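Utility knife
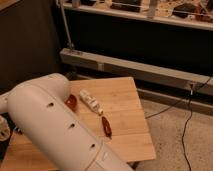 A red-handled utility knife and other small items on a light wooden tabletop

A utility knife is a hand-held cutting tool used for general work in trades, warehouses, offices and homes. It consists of a handle, usually of metal or plastic, and a short blade that can be replaced when it becomes dull. Depending on the region and the trade, the tool is also known as a box cutter, carpet knife or Stanley knife, although some of these names are applied to particular types only.

Design

Utility knives are divided into fixed-blade, folding and retractable types. In a fixed-blade knife the blade is clamped between the two halves of the handle and remains exposed, so a sheath is needed for carrying. Folding knives close in the manner of a pocket knife. In the retractable type, a slider on the handle moves the blade in and out and locks it at one or more positions.

Two kinds of blade are in common use. The trapezoid blade is thick and rigid, and most can be reversed so that both ends of the edge are used. The snap-off blade is a long, thin strip scored at regular intervals; when the tip is worn, the end section is broken off along the score line to expose a new point. Snap-off knives are lighter and cheaper but bend more easily under side pressure.

Handles are frequently made in red, yellow or orange, colors that are easy to find on a crowded bench.

Uses

Common uses include opening cartons, trimming carpet and vinyl flooring, scoring drywall, and cutting rope, roofing felt and insulation. In model making and bookbinding the knife is normally guided along a steel ruler over a cutting mat. On small workbenches it is often kept with glue, tape and similar supplies.

Safety

Cuts to the hand not holding the knife are among the most frequent injuries. Users are generally advised to cut away from the body, to keep the free hand behind the line of the cut, and to retract or cover the blade before setting the knife down. Self-retracting models, in which a spring withdraws the blade, are required in some workplaces. Used blades are placed in a rigid container before disposal.

Collections

The Fiker Collection of Hand Tools holds 458 utility knives and blade holders. Its catalog, compiled by Erdal Aksoy and Graça Barros, groups them by blade mechanism - an arrangement later adopted for the Giteleo study collection, which has 90.

See also

Craft knife
Drywall saw
Pocket knife
Scraper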